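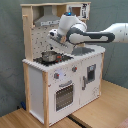

Graltholm Renewable Fuels – Product Supply and Technical Services

Tagle B Denatured Bioethanol Fuel

Product overview

Tagle B is a denatured bioethanol supplied for use in flueless decorative fires, portable spirit burners and catering warmers that are designed by their manufacturers to run on liquid ethanol. It is produced by fermentation of feed wheat and sugar beet at our Graltholm works, then distilled, dried and denatured on the same site. The product is sold to trade customers, hospitality operators and registered distributors. Retail packs are available through distributors only.

The fuel is supplied clear and without added colour or scent. It should be used only in appliances whose instructions name denatured ethanol as a suitable fuel. It must not be used in paraffin heaters, petrol engines or any burner intended for gel fuel.

Pack sizes

5 litre container, with child-resistant cap and pouring spout. Supplied in cartons of four.
740 litre returnable bulk container, with bottom outlet valve. A deposit is payable and is credited when the container is collected.

A full pallet of the smaller pack holds 144 containers. Part pallets can be supplied, although customers ordering fewer than 40 containers should use the distributor network. Bulk containers are delivered by a vehicle with a tail lift, and customers must have level hard standing and suitable handling equipment on site. Our drivers are not permitted to move bulk containers beyond the point of delivery.

Production and quality

Each batch is sampled after denaturing and again after filling. Samples are tested for alcohol content, water content, acidity and residue on evaporation, and a retained sample is kept under seal for the stated shelf life of the batch. A certificate of analysis is issued with every bulk delivery and can be requested for packed goods by quoting the batch code printed on the shoulder of the container.

Water content is the figure most often raised by customers. Ethanol takes up moisture from the air, and a container that has been left open will give a weaker flame and may be difficult to light. Caps should be replaced directly after pouring. Part-used containers should be finished before a new one is opened.

Storage and handling

Tagle B is a highly flammable liquid and its vapour is heavier than air. Containers must be stored upright in a cool, well-ventilated place, away from direct sunlight, sources of ignition and oxidising materials. Customers holding bulk stock should consult their fire risk assessor and insurer before the first delivery. Spill trays are required under bulk containers and may be ordered from us separately.

Never refill an appliance that is alight or still warm. Allow it to cool fully, wipe away any spilt fuel and move the container well clear before lighting. An ethanol flame can be very hard to see in daylight, and staff should be trained to treat a burner as lit until it has been checked. Rooms in which the product is burned must be ventilated in line with the appliance instructions.

The product has been denatured and is poisonous if swallowed. It must not be decanted into drinks bottles or any other unmarked vessel. The current safety data sheet is sent with the first order of each account, and a new copy follows whenever the sheet is revised.

Dispensing equipment

Two items are available for use with bulk containers. The Uto hand pump is a sealed rotary pump with an earthing lead, suited to filling small containers at a fixed point. The Bikon transfer hose is a conductive hose with dry-break couplings, intended for sites that fill a day tank. Both are supplied with fitting instructions and a spare set of seals. Seals should be inspected monthly and replaced at the first sign of swelling or cracking – general purpose rubber seals are not a suitable substitute.

Equipment purchased from other suppliers may be used if it is rated for ethanol and can be earthed. Customers should obtain written confirmation of this from the supplier concerned.

Duty and end use

Denatured alcohol is subject to controls on supply and use. Customers are responsible for holding any authorisation that applies to them and for keeping records of receipt and use. We may ask for a statement of end use when an account is opened, and may decline to supply where this is incomplete.

Ordering and delivery

Orders for packed goods received before noon on Tuesday are sent out the following week. Bulk orders are scheduled individually. No deliveries are made during the annual maintenance shutdown in August, and customers are advised to place orders for that period in good time.

Damaged or leaking containers should be refused at the point of delivery and noted on the driver's paperwork. Claims for shortages should quote the order number and the batch code. Empty bulk containers must be drained, closed and labelled before collection – the deposit cannot be credited on containers that have held any other liquid.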